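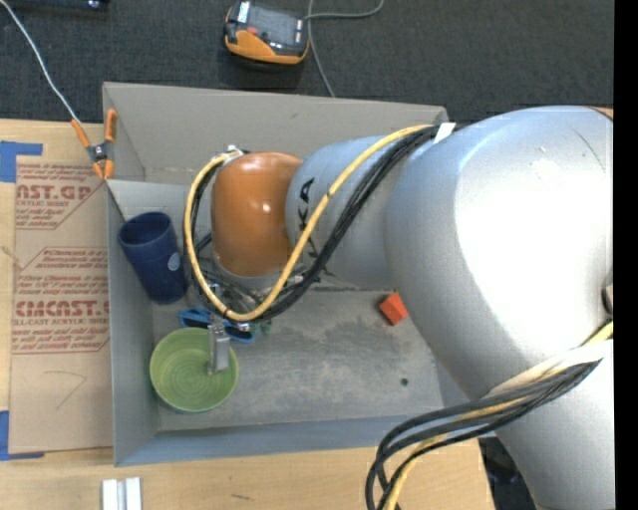 Furnitz has set aside money for a second robot picking station at its Worell site, after the first was given the go-ahead to keep running until November.

The firm, which repacks returned kitchen and household goods, agreed the spending in April 2024. The new station will be bought from Pidinero, which also supplied the first. Chiang, the other bidder, offered a lower price for the arm but did not include fitting or training.

Staff at Worell are using mixed bins for the work at present, with items such as cups and bowls placed in together. Each station is expected to handle 600 items a shift. The first managed 664 on its best day, though the firm says it will plan on the lower figure.

Otakar Dvořáček, who runs the site, said the arm itself had been the easy part of the budget. "We were caught out by the smaller things — cables, grippers, spare clamps, bins that wear out," he said. "This time they have their own line, and it is set at £2,000 a year for each station."

The order also covers 2 spare grippers and a longer service contract. Floor space has been cleared beside the packing benches, and electrical work will be paid for from the existing building fund.

No jobs will be lost, according to the firm. Four packers are to be trained on the new station before it opens, and a decision on a third has been put off until next year.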